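Ticket 1399-6: Lakia river gauge alerts not reaching Prerkdale shelter list
Opened: 2025-09-14
Opened by: Farzana Ekanayake, district relief office
Priority: high
Status: monitoring

Problem as reported
The gauge at Lakia passed the evacuation mark overnight. Text alerts went out to households in Haque and Stornance. None went to the Prerkdale list, which has 465 numbers on it. Ward officers there knocked on doors instead. No injuries reported. More rain is forecast and we need the list working before the next rise.

Log

Entry 1
Checked the gauge feed. Readings arrive every 20 minutes with no gaps. The evacuation flag was set correctly, so the fault is after the gauge.

Entry 2
Checked the send queue. Total numbers on all lists should be 1,399. The queue built the Haque and Stornance messages and skipped Prerkdale with the error "area code not matched."
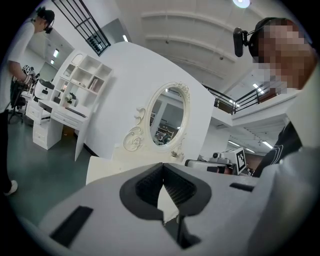 Compared the area table with the one from before the ward boundary change. Prerkdale was moved from zone 4 to zone 6 on the map, but the contact list still says zone 4. Zone 4 no longer has a gauge tied to it.

Entry 3
Changed the contact list to zone 6 and ran a test to staff phones only. Test failed. Same error.

Entry 4
Found a trailing space after the zone number in the imported file. Removed it from all rows and reloaded. Staff test went through on the second try. The first try timed out while the mobile carrier was on backup power, so I am not counting that against the fix.
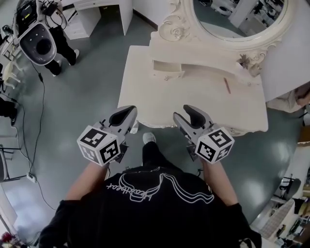 Farzana asked whether the old zone 4 should be deleted. Leave it for now. The landslide warnings use the same table and I have not checked what else points to it.

Entry 5
Sent a plain test message to the full Prerkdale list, marked TEST in both languages. Delivery receipts came back for all but 20 numbers. Those have gone to the ward office to be checked by hand. Some may be phones that are switched off or out of charge.

Still to do
Check landslide table for zone 4 entries.
Add a warning on the duty screen when a list is skipped. At present it only shows in the queue log.
Repeat the full test in October, before the second rains.

Attachment

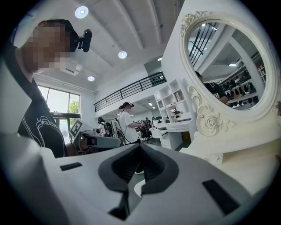 Person at left with a black head-mounted camera.

Ticket stays open until the 20 numbers are accounted for. Door-to-door notice remains the backup for Prerkdale.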